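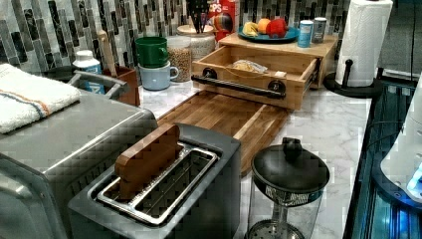 A reader wrote in after my last column to say that a kitchen robot that stops too often is just an expensive way to stand around. Let it finish the job, the message went on, and let the people who built it worry about the odd burnt slice. I've been chewing on that for days, and I think it's wrong, and I think the fault we had at Gallden in March shows why (bear with me, it involves toast).

We run household tasks there, breakfast stuff mostly, on a counter that looks like anybody's counter. Mugs stacked up, cereal box against the tile, fruit on a plate, a French press sitting right next to the toaster. For the toast we use a wooden block about the shape of a slice, which stands up nicely in the slot and never leaves crumbs. It's a great little stand-in! You can run it all day long. And the rule, the one rule, is that the toaster never gets power while the wood is in use.

You can guess. Somebody plugged the toaster in to test with real bread, the session ended, the next one started, and the block went back in the slot. The Mulcahy arm we were using did precisely what it had been told: slice in, lever down, wait. It waited 42 seconds. Then one of us smelled it and yanked the cord. One scorched edge, a bad smell that hung around till evening, and no flames, thank goodness.

What bugs me is the log. The controller (we run Stimbridge software on that bench) had a current reading from the outlet the whole time. It knew the toaster was drawing power! It wrote that number down faithfully and did nothing with it, since no part of the task said to look. We had 588 clean runs behind us by then, and I think those runs made us worse. I'd stopped checking the plug somewhere in the first hundred, and I doubt I was the only one.

So we added a stop. If the outlet is live and the task is marked for the wooden slice, the arm backs off and beeps until a person comes over. In the first week it stopped us 22 times. Most of those were dumb, a task marked wrong or a meter that needed resetting, and yes, people grumbled, me included. But 5 of them were the real thing, live toaster, wood on its way in. Five, in a week, with everybody in the room still talking about the smell.

My reader would call the other stops wasted time. I'd call them cheap. The folks at Jandeo, who sell a home version of this kind of setup, list "fewer interruptions" as a selling point, and I wish they'd tell us which interruptions they took out. A person making breakfast gets interrupted constantly, by a towel too close to something or a cord where it shouldn't be, and we don't call that a defect in the person.

I would like a better beep, though. The one we have is awful.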